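May, second half. Notebook, continued from the blue one (full).

Animation room, Wivwood series, season 4 pickup. Morning.

Got the turnover from Pluren at last. Two drives, one of them unlabeled. Copied both before opening anything. 2,752 drawings on the first drive, all keys, no inbetweens. Second drive is model sheets and the old mouth charts, plus a folder called OLD_OLD_use that has the mouth charts again with different numbering. Compared a handful. The ones in OLD_OLD_use match what aired in season 3, the top-level ones don't. Going with OLD_OLD_use until somebody over there tells me different.

The previous showrunner's notes are not in the turnover. Asked. Was told they went with the showrunner. OK. So the bible we have is the season 1 bible plus whatever the board artists remember, and the grandmother is still listed as alive in it.

Voices. Lead is back, sister is back, the neighbor is recast. Listened to the scratch track for ep 1 three times through. New neighbor is lower and slower, lands his lines late, and the boards are timed for the old guy who stepped on everyone. Scene in the laundromat runs long by a lot now. Options:
— retime to the new read (more drawings, more money)
— ask for a faster read at pickup
— cut the business with the dryer
Prefer the first, will probably get the third.

10:40. Color. The season 3 palette opens wrong in the new software, everyones skin goes toward orange. Checked it against the broadcast master from Zandinance and the master is cooler by a visible amount. Not a monitor thing, tried it on both. The file has no profile attached and the software is guessing. Attached the old profile by hand to the lead and the sister, saved as new, reopened: fine. Have to do that for every character file. There are 17 main and recurring, then the crowd sheets. Started a list on the wall by the door, initial it when you do one. Do NOT batch it, the batch script strips the line color from hair.

Line weight. Still arguing. Season 1 had the thick outline and thin interior, season 2 on went nearly even. Network wants "the look people remember" which could be either. Did a test of the opening shot both ways, same drawing. Thick version reads much better at phone size. Even version is nicer on the big screen in the room, and everyone in the room voted for it, naturally, sitting in front of the big screen. Sending both.

Noon, lunch at desk.

Titles. The main title has to change becuase the credit order changed, and legal at Mitsotakis-Vlachou wants the "created by" card held longer than it was. Original is cut to the music with no slack at all. Tried holding the card and stealing frames from the bus pan. Bus pan now pops. Tried stealing from the rooftop run and it's ok, you lose one footfall, only a person who has seen it a hundred times would feel it. I felt it. Left it in.

Also the title music is a stereo mixdown, no stems. If they want the new last verse somebody has to find the session. Zandinance has a box number for it, 1,411, and no idea what shelf. Emailed again.

2:15. Lip sync test with the new neighbor, mouth chart B. Problem with the M/B/P shape, it closes two frames early on every hit and he looks like he's chewing. Shifted the whole track late by one, better. Late by two, too much. Keep it at one and fix the worst by hand. Write that down for the overseas sheet or we'll get it back chewing.

Exposure sheets: the template still says season 3 in the header. Fix. Fixed. Printer then out of paper, so fixed in theory.

Animatic screening at 4. Notes as taken:
cold open gets laughs until the phone call, then dies. Phone call is all exposition about where everybody has been since last season
teacher scene good, leave alone
fight on the roof is confusing, who is on which side, crossed the line somewhere around the water tank. Reboard from the door side
act two ending, no one knew it was the ending
last line is soft, room feels it's not in the kid's voice. It's the first script without the old team and you can hear people listening for that. Not a drawing problem, passed it up

Reboarded the water tank thing myself after, took an hour, three panels out, one new one in. Much clearer now with the kid always on the left.

To do next:
profile on remaining character files
ask Pluren which drive is meant to be the final one
retime estimate for laundromat, both versions
overseas sheet, one frame late, underline it
find out who has the bus background in layers, all I have is flat 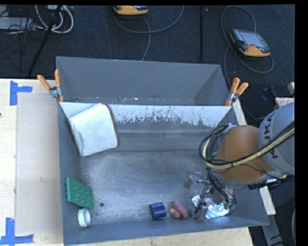
Flat version of the bus will do for the animatic, but not for the pan. If the layers don't show up it gets repainted, and then the seats should match the ep 3 bus, the one with the torn one at the back. Pulled the ep 3 reference and left it in the shared folder under backgrounds, bus.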